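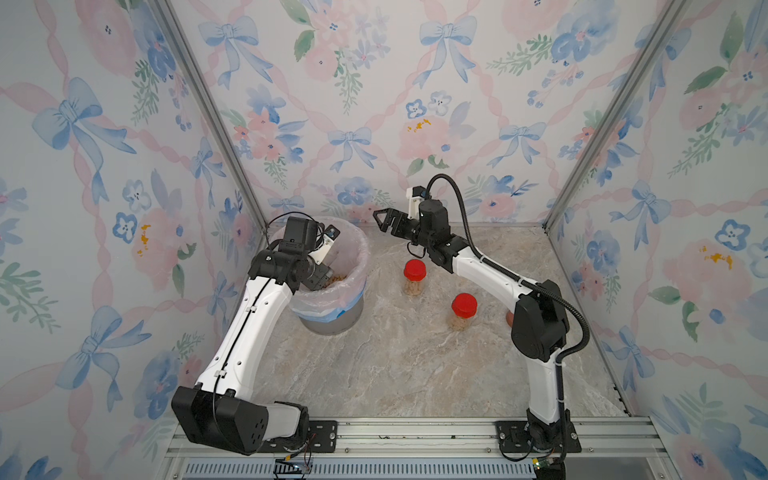

Waraporn Chaimongkol replied that a window seat facing the hill sounds lovely until you price the steelwork, and asked whether anyone had seen a section drawing yet or only the glossy view.

Only the view, as far as I know. I've asked for a section twice.

For those joining on page two: we're building on a sloping plot above the estuary at Ongart, and the design we've been handed has the whole living floor turned to the water with one long run of glass. The kitchen, dining table, sitting area and main bedroom all get the view. Everything else (stairs, utility, the second bedroom) is pushed back against the bank. It photographs well, or it will when there's something to photograph. My question was whether a house like that is any good on a wet Tuesday in winter, and so far most of the answers have been about cladding.

eskerhouse wrote:
Because the cladding is what'll bankrupt you. Have you had a price for the Skosow boards or are you going off the website?

Euan Semple wrote:
We lived in one of these for years. You stop looking at the view by the second spring and start looking at the glare on the telly. I'd put a proper wall somewhere in that front elevation. You need a place for a sofa to have its back to.

Boonmee Wattanapong wrote:
Disagree with Euan. We have glass across the front and I look out of it every single day. Glare is a blinds problem. If you build a wall there you'll stand behind it for the rest of your life wondering what's going on outside.

Euan Semple wrote:
Fair enough, but you face north-east. The OP faces south-west over water. Different animal altogether. 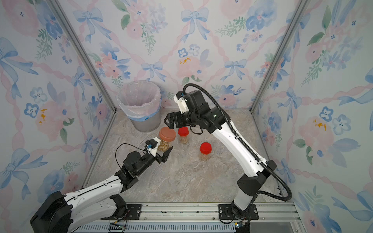 I should have said about the orientation, sorry. South-west, yes, and nothing in front of us to break the wind either. The architect's answer to overheating is a deep roof overhang, 800 mm on the long side, and I've no reason to think he's wrong, but I haven't been shown a sun angle for any month other than June. In April the sun is a good deal lower and by late afternoon it'll be straight under that roof and into the kitchen. I'd like to see that drawn before I pay for it.

The other thing is the roof itself. He wants a double-pitched gambrel shape "to sit with the older houses". There aren't any older houses with that roof up here. There's a chapel and a row of slate cottages, and they all have plain pitches.

Khôi Diệp wrote:
The gambrel is there to get you a bedroom floor without tripping over the height limit. The talk of older houses is for the planners. I wouldn't be cross about it, it's a decent trick, but ask what the headroom is at the sides. We were told we'd have full use of the upstairs and lost a strip 400 mm deep along each wall that's good for shoeboxes.

Rungnapa Meesuk wrote:
Some of us like shoebox space. Seriously though, I think people are being a bit hard on the architect. You asked for a house that looks at the sea and he's drawn one. If you wanted something snug you should have put that in the brief.

Partly guilty. The brief said views "where possible" and he seems to have read that as "everywhere". It also said somewhere quiet to read, and I can't find that room on the plan at all.

eskerhouse wrote:
Still waiting on the Skosow question.

Website price. I know, I know. The local merchant has only quoted me for Cida, which he says is the same board under another name. I don't believe him, but I can't prove it.

Waraporn Chaimongkol wrote:
It isn't the same board. Cida is thinner and the fixings are different. Get both samples, leave them outside against a fence until the new year and then decide. I'd be just as wary of the Skanano glass coating he's put in the spec. Salt gets on everything at that height and I've yet to meet a window that cleaned itself.

Boonmee Wattanapong wrote:
Ours has a coating (not that one) and it's fine. You still have to wash it, just less often.

Waraporn Chaimongkol wrote:
Less often than what, though? You never had the plain glass up to compare.

Boonmee Wattanapong wrote:
Than my sister's, two doors along. Same weather, same gulls.

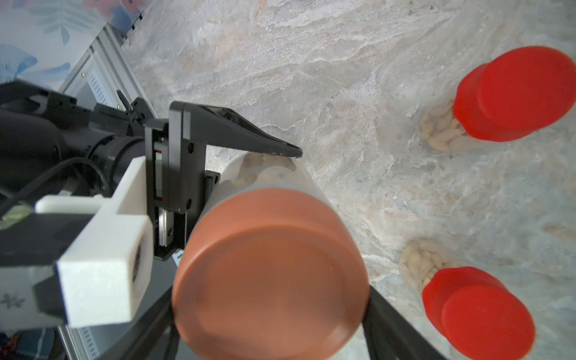

Clear jar with a screw lid, peanuts inside.

Khôi Diệp wrote:
Going back to the reading room. The second bedroom is against the bank, isn't it? Dark, quiet, no view. Swap it with the utility so it picks up a side window and there's your snug. It shouldn't cost you anything at this stage beyond a redraw.

Euan Semple wrote:
A redraw is never free. Check your fee letter.

I've just checked and he's right, changes after sign-off are charged by the hour. We haven't signed off yet, though, so I'll send the swap over tonight along with another request for the section and the April sun angle. If he comes back with one more sunset view I may go and talk to somebody else.

Rungnapa Meesuk wrote:
Post the section if you get it. I still think you'll keep the glass.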